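4. Settlement and land use in the lower parish

4.1 The coastal edge

The parish of Waltero runs inland from the shore for the length of a single shallow valley. Its seaward boundary is a shingle bank backed by salt marsh, and the first firm ground is a low clay ridge on which the older of its two villages, Henao, was built. The ridge is not high, but it was enough to keep the houses clear of winter floods, and the lane along its crest is still the only road that stays open when the marsh is under water.

The tithe survey lists 300 acres of marsh grazing held in common by the households on the ridge. Rights were attached to the house and not to the family, so that a cottage could change hands and keep its share. Conall Ní Chonaill, whose transcription of the parish books we have followed throughout, notes that two of these shares were later split between neighbors, and that the split was never entered in the manor roll. We have treated them as whole shares in the counts below.
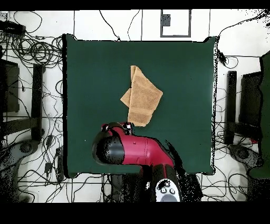

Figure 1. Folded tan towel on a green tabletop, with the arm reaching toward it.

4.2 The village of Norance

Norance stands at the head of the valley, where the stream leaves the hills. It is the later of the two villages and the larger. The oldest standing buildings are a row of 7 stone cottages beside the ford, all of one build, with shared chimney stacks and small rear yards. The doors face away from the stream. A blocked opening in the end wall of the row was probably a cart entrance to a yard that has since been built over.

The growth of Norance followed the quarry on the north side. Before the quarry opened, the books record a smith, a miller and a few farm tenants there. Afterward they record masons, carters and lodgers, and the chapel was enlarged in March of the year the second quarry face was cut. Henao lost people over the same period - mostly younger sons, as far as the burial and marriage entries allow us to say. 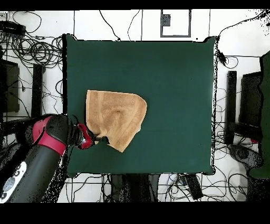 Figure 2. Partly crumpled towel, lower-left corner pinched and slightly lifted.

4.3 Field boundaries

Boundaries in the upper valley are dry stone walls. In the lower valley they are earth banks with a ditch on the seaward side. The change comes at Wekeo farm, where a wall runs up to the corner of a bank and stops. We walked this line in both directions and found 5 places where the bank had been cut and later refilled with field stone. Three of them match gateways on the estate map. The other two are not on any map we have seen, and may belong to a drove road mentioned once in the vestry minutes.

The total length of bank surveyed was 2324 meters. Heights were taken from the field side, as the ditches have silted unevenly and give no fixed base to measure from.
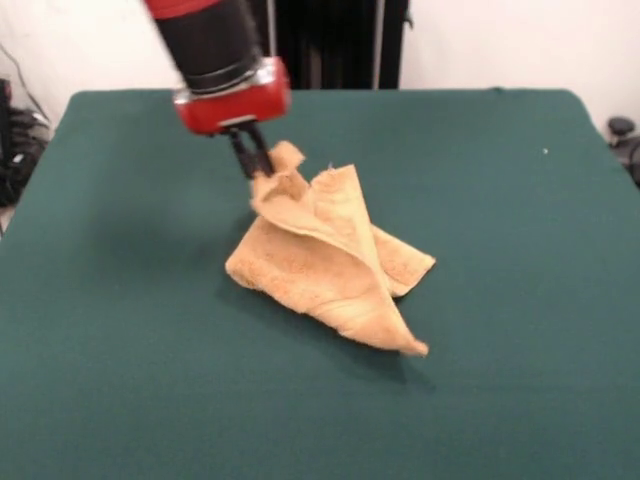 Figure 3. Gripper closed on a raised corner of the towel; fixed camera.

Taken together, the banks appear to be older than the walls, though the refilled gaps show that both were kept up at the same time for a while. Dating of the ditch fill is dealt with in Section 5.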